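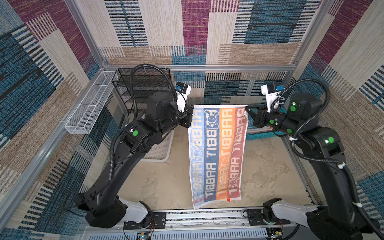

Two robot arms hold up a rabbit towel, one corner each.

How Does a Robot Fold a Towel?

Last August our readers' club went to the open day at Teklow, a workshop where robots learn to do chores. We loved it!

Think about how you pick up a towel. Easy, right? For a robot it's a real puzzle. A cup keeps its shape, but cloth flops, twists and bunches up in a new way every time.

So the robot uses two arms. Each one ends in a gripper, a kind of hand that pinches — like your thumb and finger picking up a sock. When both grippers have a top corner, the arms can move apart and pull the edge straight. Now the towel is much easier to fold.

How does a robot know where the corners are? Look just above each gripper for a little blue camera. With a camera at its wrist, the arm gets a close-up view of whatever it is reaching for.

Imani Dunleavy showed us around, and she let us ask anything. How many tries does it take to learn? "We've done 700 with towels so far," she said, "and we want to get to 3000!"

Try it yourself! Drop a towel on the floor in a heap. Use only your thumb and one finger on each hand, and find two corners next to each other. Then ask a friend to try it with six different towels — big ones are the trickiest.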